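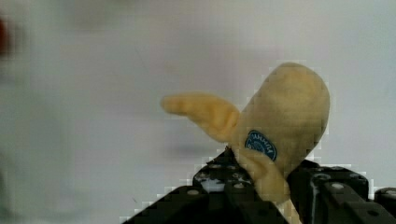
Grip creep (some people say "slow squeeze") is a fault in robot grippers where the fingers keep closing after they've been told to hold still. I've been keeping this page going for the Covstead wiki for a while, mostly because I lost a whole month to it myself!

Hard parts hide the problem. A block pushes back, the motor stalls and you get an error. Soft stuff like plush or foam just gives way, so the fingers keep going and the log looks perfectly happy. 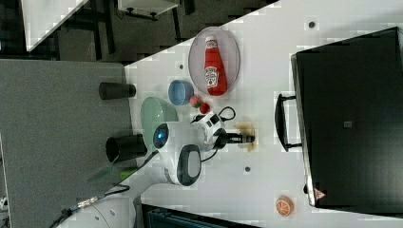 My own case was on a Damgaard arm running the Rumard controller, sorting toys and small table items. The hold limit was set to 3 newtons and the gripper crept up to 5 over a run of 220 picks – no alarm, nothing. What finally gave it away was a foam ball with 2 neat dents in it.

The cause (in my case, anyway) was a force sensor that drifted as it warmed up. The controller read low, figured it was losing the toy and squeezed harder. Mevby grippers can do something similar if the zero point is saved while the fingers are touching.

The fix is pretty dull: re-zero with the fingers open, and put a limit on travel as well as force. And please keep your hands out of there while you test – a gripper that's creeping can pinch you too.

See also: Sensor drift, Dropped picks, Pinch points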